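Pelska Home Helpers, Support Desk
Ticket: Folding, soft tops, bed surface
Product: Brerum folding routine
Status: Open, waiting on Thampi
Opened: 2021-04-08

Customer's message

Hello again, and thank you for being so patient with me on the towel question! Towels are going beautifully now, so I got brave and moved on to T-shirts, and I'm afraid we've gone backward. I set the routine to "soft tops, flat surface" and used the bed in the back room. Out of 17 tries I got 3 I'd be willing to put in a drawer. The rest end up as a sort of long sausage, wide at one end and lumpy at the other. The log says "fold complete" every single time, even for the sausages, which I find a little cheeky of it.

My sister-in-law asked me last week whether these machines can do the laundry yet, and I said "towels, yes," and then had to change the subject. I'd love to have a better answer for her by the end of April.

Reply from support

Thank you for such a thorough write-up, and congratulations on the towels! Shirts are a real step up, so please don't feel you've broken anything. A towel has four corners and they're all where you'd expect. A shirt has sleeves, a neck and two layers that like to slide over each other, and once it bunches, the routine has a hard time telling a hem from a crease.

We went back to doing it by hand with the grippers, on a bed, with one blue tee and a green sheet.
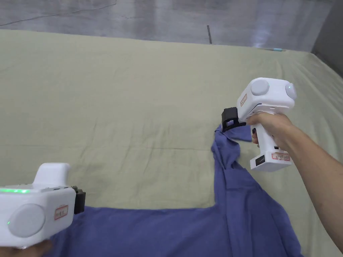 The part we keep coming back to is the first grab. If the jaws take hold of only the top layer, the bottom layer stays behind and everything after that is guesswork. Could you try these in order and tell us where things change?

1. Turn the grip depth up to 5.
2. Raise the pause after lifting to 15.
3. Start with the shirt face down, sleeves out, and smooth it once with your hand.
4. Leave the "tidy edges" setting off for now.

Customer's message

Did all four. Step 3 made the biggest difference by a mile, although my husband pointed out that if I'm smoothing the shirt I may as well fold it (he's got a point, but don't tell him). The top edge comes out nice and straight now. The bottom still sags and wrinkles, and one end likes to roll up on itself.

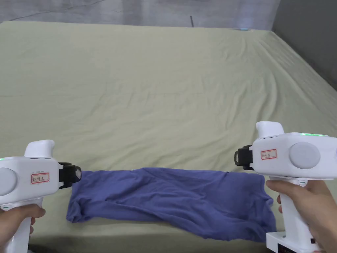
Reply from support

A straight top edge is good progress, so please keep those settings. The sagging bottom is a known weak spot, and I've passed it to the Thampi group along with your log. They're comparing it with the Trerketti release, which handles the second fold differently. I can't promise you a date.

As for your sister-in-law, I'd tell her towels yes, pillowcases mostly, shirts with a bit of help from you. I still fold my own.

Ticket stays open. Please add any new logs to this same thread so they don't get separated.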